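Is a special pillow worth it for a side sleeper?
2 min read

Rocío Figueroa
My neck has been stiff every morning since May. A salesman at Lorente tried to put me on the Trasine, which is $78 and supposedly "aligns the spine overnight." My current pillow cost $6 and I've had it longer than my car. I have a hard time believing there is $72 worth of anything inside that thing. Has anyone bought one with their own money and noticed a difference after the first week?

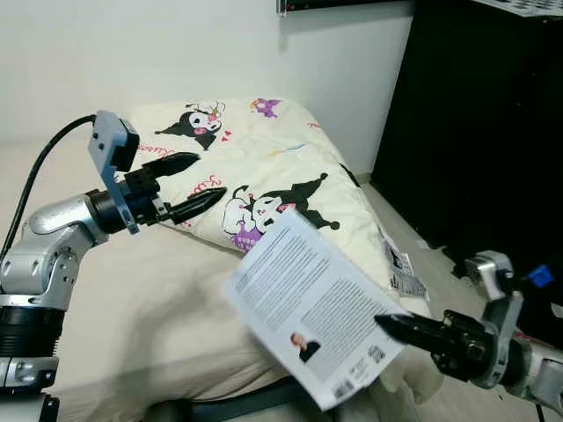
I should add that I sleep on my side maybe half the night and wake up on my back. The salesman had no answer for that except a second, thinner pillow.

Aitana Nieto
I'd keep the $78. "Aligns the spine" doesn't mean much unless they know how wide your shoulders are and how soft your mattress is, and I doubt he asked. What matters on your side is height. Fold a bath towel, slide it under the pillow you have and try that for a few nights. If your neck feels better, buy something that tall from whoever sells it cheapest. If a towel changes nothing, I don't see why foam would.

Also wash whatever you keep. The tag on mine says 60 minutes on low heat. It took two rounds and still came out lumpy, so I don't trust tags much either. 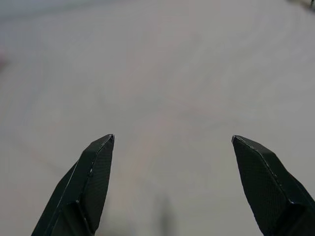 A plain, pale surface, close up.

And if the stiffness goes on or you get numbness in your arm, skip the pillow aisle and see a doctor.

Tovinix
got the trasine, its fine. smelled weird for days. went back to my old one

Contact us | Copyright Anano | Back to top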